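Reliability Engineer, Gripping Tools (fixed term)
Grastoretti – Plernel site
Posted Jul 27, 2020

Grastoretti is hiring one engineer to take over the investigation of a finger fault in our two-finger grippers. The post is full time and runs through the end of December, with a possible extension.

Background

Fault report 906 covers a loss of grip during packing trials with light snack packets. The fingers closed on command and the controller logged a normal grasp, but one finger lagged behind the other at the end of its travel. Packets turned in the grip and fell. In 39 of the 100 logged closures the lag was outside our limit. The first repair, a change of pivot screws, did not cure it.

A second fault was found during the same trials. After a stop command, a finger could move again when power was restored. One operator had a finger pinched, without lasting injury. Powered use has been suspended until both faults are closed, and hand-held trials continue under a revised procedure.

The work

You will strip and measure returned finger assemblies, set up a repeatable closure test, and trace the lag to the linkage, the pads, the cable run or the software. You will review the restart behavior with our controls group and write the change request. Expect a good deal of time at a table, handling packets, jars and boxes, and recording results by hand. 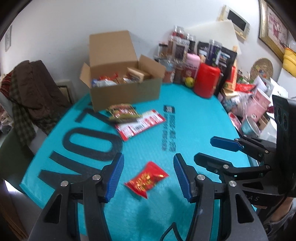 Packet handling with hand-held grippers. Blue ridged pads on the inner side of the fingers.

You will need

A degree or equivalent shop experience in mechanical or mechatronic engineering
Practical knowledge of small linkages, wear and tolerance stack-up
Experience writing fault reports that other people have had to act on
Working knowledge of machine safety, in particular stop and restart functions

Experience with the Phan controller or the Grerkus test software is useful but can be learned on site.

To apply

Send a resume and one fault report you wrote, with customer details removed, to the Plernel hiring office. Quote reference 906. Interviews last 2 hours and include a bench exercise on a worn finger assembly.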